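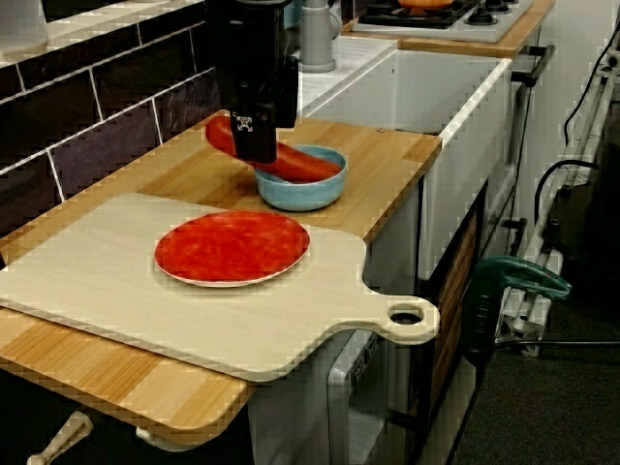
According to Parveen Kiani, mineral oil on a wooden countertop is a waste of money and the only thing worth using is a hard wax oil, two coats, then leave it alone for years. I've heard the opposite from the store, who want me to buy their "conditioning cream" every month. I don't trust either story much.

We moved into a place in May with wood counters and no idea what's on them. Water still beads up near the wall but soaks in by the sink, and there's a gray patch where the dish rack used to stand. The Skosmont cream is $17 for a jar that might cover the counter twice. The Jansen hard wax oil is $105 and wants everything sanded first. Is either one worth it, or is this one of those products that mostly exists so there's a shelf for it? We cook every day and I'm not going to baby it.

Posted 07/05/2020 by Cosmin Rusu
6 comments

Su-chen Kwok

I'd be suspicious of the cream too. Read the ingredients. The last jar I bought was mineral oil and beeswax, and you can get a big bottle of plain mineral oil at the drugstore for a few dollars. It makes the wood look nice for a week or two. Then it wears off by the sink first, where you needed it.

Hard wax oil holds up better, but "leave it alone for years" sounds like somebody who doesn't cook. Mine needed a touch-up by the faucet before the first year was out. The upside is you can sand just that spot and wipe more on, and it blends in pretty well. You can't do that with varnish.

Before you spend $105, find out what's there now. Rub a hidden corner with a rag and mineral spirits, window open. If the rag comes up yellow and greasy, it's been oiled, and wax oil won't stick well until you get through that layer. If nothing happens and it feels like plastic, you probably have a varnish that's failed by the sink, and then neither product will do anything for you until it's sanded off.

The gray patch is water getting in. Sand with 120, then 180. If it's still gray, try an oxalic acid wood bleach, follow the label and wear gloves. It fades the stain a lot — don't expect it to vanish.

Jasper Bakker

just use olive oil, we always have. never had a problem

Ok-hee Yeon

Please don't use olive oil. It doesn't dry, and ours got sticky and smelled like old crayons by the end of summer.

I paid a guy $185 to sand and oil ours. It looked great. The spot behind the faucet went dark again anyway, and the cause was a slow drip at the base that he never looked at. So check the plumbing before you believe anyone's finish, including the one that comes with a warranty. Ours had one. It excluded "standing water."

14 shares

Contact us | Copyright 2020 | Back to top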